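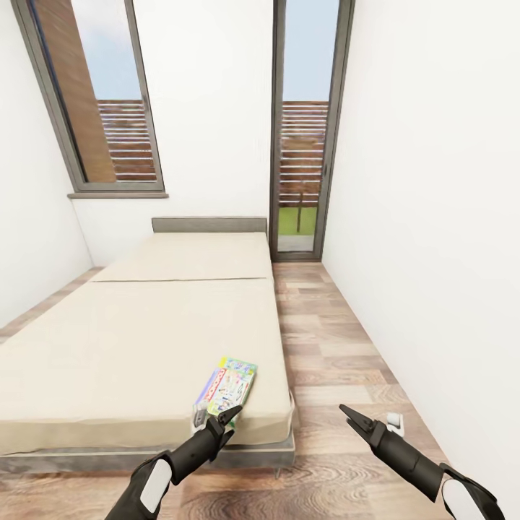
The bedroom one. Left arm at the Monopoly box, right arm not holding anything yet.

13 February 2024

Quick one before bed or I'll never write it down. Open day at Moratlow, left the house far too late, missed the welcome and the first coffee. Signed in at the desk, badge number 632, which made me think there'd be a huge crowd but no, a modest sort of crowd, mostly standing about in coats. Cold building. Must remember a jumper if I go back.

Kohei Hoshino was doing the demos. Talks fast, good at it. First half was slides on Kairys, their simulator, where all the practice goes on before anything real gets plugged in. I'd thought it would look like an old computer game. It doesn't much – the bedroom could be out of a letting agent's brochure. Plank floor, glass door with a bit of grass and fence outside, big low bed with just a plain beige cover on it. Then two black arms coming in at the bottom as if they were your own. Odd feeling, that. I kept wanting to move them.

The job was clearing the bed. One board game. You'd think easy. Kohei said flat boxes are a pain, the fingers have to get a start on an edge and a mattress gives you less to push against than a table does. So it sort of noses up to the low corner and then has a think. Woman in front of me said her son tidies at the same speed. Big laugh.

He paused it there for questions, left gripper right up against the box, and we all had a good look. Someone asked what the little white thing was on the floor by the wall. Kohei said every room gets a few odds and ends put in and moved about between goes, so it can't just learn the one layout off by heart. This bedroom is on version 15 apparantly. I asked who picks the stuff and he said a big list picks it, and they once had a kitchen with nothing in it but colanders. Would have liked to see that.

My proper question was about the other arm. Why have two if one just waits out over the floor. Answer was a bit long – something about wide things, one side to lift and one to steady, and it hasn't got to that part. Wrote it down, can't read my writing. Will email.

Break. Sandwiches fine, egg gone by the time I got there. Talked to Sota Nomura who came over from Plevlow, he does the bookings side for a care home group and wanted to know when any of this turns up in a real bedroom with a real person's things in it. Kohei wouldn't give him a year. Fair enough, I rather trusted him more for it. Sota not so impressed, he's got a budget meeting.

After that a go at the controls for anyone who wanted. Queue. I got around 9 minutes, different room, a desk and a mug. Knocked the mug off twice. Third time I got hold of it and then couldn't work out how to let go, had to be shown. The hand things are called Clodico grips I think, or that's who makes them, either way too big for me. Wrists ache now. You have to move so much slower than you want to.

Didn't stay for the panel. Train was the 2108 in the end as I missed the one before by seconds, ran the lenght of the platform for nothing. Soup on toast when I got in – well, soup and toast.

To do: email Kohei re second arm. Send Sota the link to the talk when they put it up. Ask about the August one, they said there'd be a longer session and you can book the controls ahead. Find the other glove, think it's on the chair in the demo room.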